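OK so the new timetable for Tremness airport dropped this morning and I have been grinning at my phone ever since. Thread, because I have a lot of feelings about a small airport with one baggage belt.

Headline first: Hatasberg is back! Daily, all winter, starting in October. Those of you who did the seven-hour bus with me two winters ago know what this means. Those of you who didn't, picture a bus, then make it longer.

Stino is flying it with the little turboprops, the ones where you walk out across the apron and climb the stairs with your own two feet. I love those planes. You feel every bit of the takeoff and the windows are huge.

Departure out of Tremness is 6:40 in the morning, back from Hatasberg at 8:15 in the evening. That's a full working day or a full day of eating dumplings, depending on who you are (I am dumplings).

Now the part I'm most excited about, and I know this is a niche taste – the night closure is over. No more last landing at 9. The new approach lights were signed off and the evening flights can come in up to an hour and a half later than before.

If you ever missed the last connection and slept in the hub next to the vending machines, you get why I care. I did it twice in one month. The floor by gate 3 is the warmest, for the record, but I hope none of us needs to know that again.

Fares! The lowest I've found so far is 209 one way with a cabin bag, and 236 if you want to check a suitcase. A bit more around the holidays, I saw 279 for the last week of school. Not bus money, I know. But I paid more than that when you had to connect, and I got home after midnight.

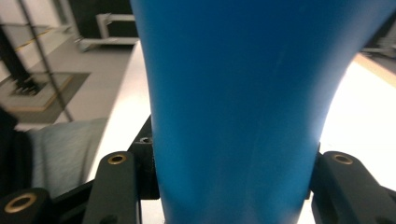

Arif Chin replied that the 236 fare only shows up if you pick the suitcase while booking, and that adding it afterward cost him more than the difference. Good catch, thank you! I went back and tried it on my own booking and same thing. So decide about the suitcase first, then pay.

He also asked about skis. Skis count as your checked bag as long as you send the boots in the same bag. Boots in a second bag is a second bag. I called to check and the woman on the phone was lovely about it, even though I asked three different ways.

Getting to the airport for a 6:40 flight, which half of you have already messaged me about: the first shuttle from the train station leaves at 5:05 and gets in at 5:30. Bag drop closes at 6:00. It's fine. It's early and dark and it's fine.

The shuttle stops on the river side of the station now, by the bike racks. The old stop out front still has a sign on it, so please don't stand there waiting like I did in the rain.

Parking: the long-stay lot is getting another row and it's open already, I drove past to look (yes, on purpose). You still pay at the machine inside the terminal before you go back to the car. The one at the barrier only takes cards, and it took me four tries.

Someone asked if the cafe will be open for the early flight. Yes! Lumbantobing is opening at 5:15 once the winter schedule starts. Egg rolls, decent coffee, and that coconut bread that sells out by the time the second flight boards. I would consider flying somewhere just to have breakfast there.

Things I still don't know: whether the Hatasberg flight carries on past March, and what happens when fog rolls in off the river. The summary on the airport site says winter season and leaves it there. I've written to ask and I'll add the answer here when I get one.

Dewanti Subramaniam says the planes were mostly full the last time this route ran and it got cut anyway, so she isn't getting her hopes up. Fair! I remember that too. But the planes they used then were twice the size and left at noon, when half the people who needed to go had to be at work already. A morning out and an evening back feels like somebody asked the passengers this time.

Also small but nice: the viewing terrace is open again on clear afternoons, free, up the stairs past security on the left. No wait, BEFORE security on the left. You don't need a ticket. Take the kids, take your uncle who likes engines.

I've booked my first one, the very first morning, seat by the window on the left so I get the lake. If you're on it too, come say hi – I'll be the one in line for coconut bread at 5:15.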